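Plostell Gripper Faults: Frequently Asked Questions

Last updated October 3, 2026

What does fault 535 mean?
The gripper reported a finger position that did not match the commanded position for longer than 200 ms. The arm holds its pose and rejects new motion commands until the fault is cleared.

Can I clear it from the Sornov console without touching the hardware?
Once. If 535 returns within 10 cycles, stop and inspect the gripper. Repeated resets have stripped finger gears on two units at our Skemton site.

Is it safe to handle the fingers while the arm is holding?
No. A held arm is still powered. Press the stop button, confirm that the console shows drives off, then work on the gripper. Keep your free hand out from under the fingers – the wrist can sag when the brakes engage.
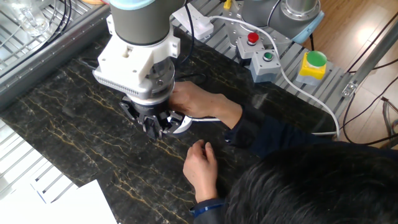
Hand contact at the lower part of the gripper, with the arm above the tabletop.

What should I check first?
The cable at the wrist. In most June reports it had been pulled tight by wrist rotation and the connector had backed out. Leave enough slack for a full turn in both directions. Next, check the flange screws.

The fingers move freely but the fault stays. Why?
The zero offset is probably lost. Run the homing routine with nothing in the grip. Firmware 2 and later saves the offset; earlier versions lose it at power-off.

When should I return the unit?
If homing fails after the cable has been reseated, tag the gripper and send it to Kowalczyk repair with the console log. Do not open the housing.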